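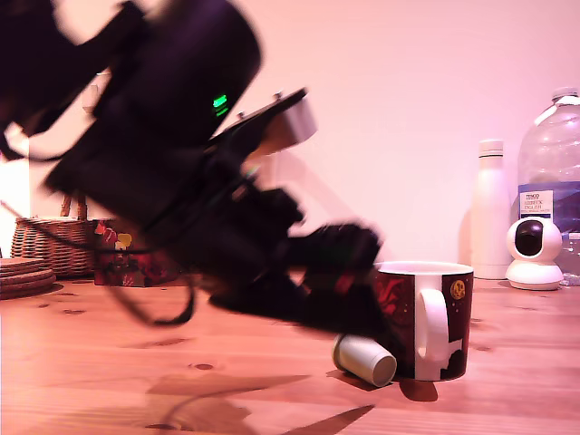
From: Kamrul Mridha
To: Clikura mugs and cups list
Date: Friday, July 30, 2021
Subject: Re: [clikura] thinning out the mug shelf (and white insides)

Hsiu-ying Mok wrote:

> Hi all, I'm moving the kitchen into storage in September while the floor
> gets done, and I have decided this is my chance to get rid of mugs. I
> have 36. There are two of us. I'd like to come out the other end with 10
> and I'm stuck at the first shelf. How do you decide? Do you go by size,
> or by which ones you reach for, or do you just close your eyes?
>
> Also, does anybody keep a mug that is dark outside and white inside, and
> do you regret it? Mine look awful by the middle of the week. And what do
> you all do about tables? We have a pale wood one, and I can see every
> cup anyone has ever put on it.
>
> Hsiu-ying

Hi Hsiu-ying, and hi everybody, I know I've been quiet on here since the big argument about saucers!

I did this exact job last winter and got very stern with myself for one afternoon and then very soft the next morning, so take this for what it's worth. I started by size, lined everything up on the counter, and it was useless, because the big ones are all ugly and I love them. Then I tried keeping one from each place we've lived, and that left me with a souvenir mug from a hotel I didn't even like.

What worked in the end was the dish rack. For a couple of weeks I didn't put any clean mug back on the shelf, I just stood them on a tray next to the sink and used them from there. If I wanted something that wasn't on the tray I could go get it, no rules. By the end the tray had all my real mugs on it and the shelf had everything else. My wife's favorite was on the tray and my supposed favorite (the tall blue Plultia with the lid, I've posted about it, sorry) was way at the back of the shelf with a rubber band in it.

The one I'd save from a fire is the maroon one. Dark maroon outside with red splashed over it, a little round golden-yellow emblem up near the top, some white silhouettes low down on one side, and a white rim and a white inside and a white handle. So yes, I'm exactly the person you're asking about! I've had it on the table this week with that silly little pale cup that always ends up lying on its side against it, and the insulated bottle and the big Tesco water bottle over by the wall, and out of all of that it's the mug I'd grab.

Do I regret the white inside? No. It shows tea, of course it does. But I like seeing how strong the tea is, and you can't do that in a dark mug, you're just guessing. I scrub mine with baking soda and a damp cloth, not a wet one, and let it sit while I do the pans. If it's really bad I do it twice. I gave up on denture tablets after somebody here recommended them (was it Kwan? I think it was Kwan, in the thread about teapots) because the fizzing was fun and then the mug tasted of mint until the weekend.

Please don't use the green side of the sponge on the outside, though. I took half a sailboat off a mug that way. Anything with a print on it gets the soft side, and I hand wash those ones even when the dishwasher is standing open right there with room in it. The white handle is the part I forget, and then I notice it's gone gray on the underside where your finger goes.

A couple of things about what to keep, so you can ignore them:

Handles. Put your whole hand through or around it the way you do at breakfast, half asleep. I like a thick loop. Two of mine had those skinny pointed handles and I'd been putting up with them for years.

Rims. If you can feel a chip with your lip, it's a pencil mug now. I have four pencil mugs, which is a different problem.

Sets. Break them up! I kept all six of the Cadard ones for years because they were a set, and we have never once had four other people over who all wanted coffee at the same time. Two stayed, and the rest went to my sister, who drops things.

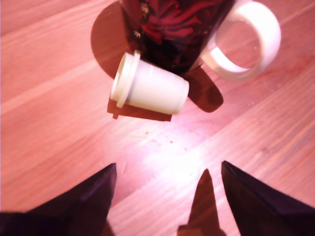 THE TABLE QUESTION

Mine's pale wood too, and in some light it goes nearly pink. I love it, but a strong lamp overhead finds everything. You get a big white glare in the middle and then all the tiny dark specks around it, probably crumbs, and you'd swear you wiped ten minutes ago. I've stopped wiping under the lamp. I turn it off and go over the table from the side, with the light from the window, and I go with the grain so the streaks don't show as much.

For rings, the first thing I try is nothing at all, overnight. A white haze often goes away by itself on ours. If it's still there in the morning I rub a tiny bit of plain mayonnaise on it (yes, really, my mother-in-law's method) and leave it through breakfast. Try it underneath first in case your finish is different. Dark rings I've never gotten out, and I'd love to hear from anyone who has without sanding.

I own coasters. They live in a stack on the table. I did find that a folded dish towel at each person's spot gets used when a coaster doesn't, I have no idea why, and it goes in the wash with everything else.

For the September packing, wrap each mug in a dish towel or a T-shirt and stand them upright with the handles all facing in. Stuff a sock inside the ones you'd cry over. I'd put your 10 in their own box and keep it out of storage completely, or you'll be drinking out of the measuring jug by the second day like we did.

And send us the list of what made it! I want to know if the owl one is staying.

Kamrul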